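The Gray Chest

My aunt Mereana left me the chest of drawers when she moved out to Ngata, and for most of February it stood in the workshop while I made up my mind.

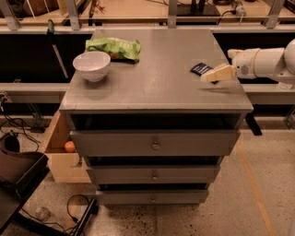
I had meant to paint it, you see, a nice cheerful yellow, but every evening I'd go out there with my supper in the white bowl and end up leaning on it, thinking. The gray had gone a bit scuffed at the front, right where she used to lean too (she was a great leaner, my aunt, and a great talker). None of the drawers ever would stay shut for her. She said they were listening.

So one night at 11 I told them about Bevullow, and the job, and Kiri, and when I was done I put the paint back on the shelf and went in to call her.

Comments

Kiri Trevaskis: You never told me it was the drawers' idea! Lovely, though.

meltgate_reader: My gran had one like it, sticky drawers and all. More please.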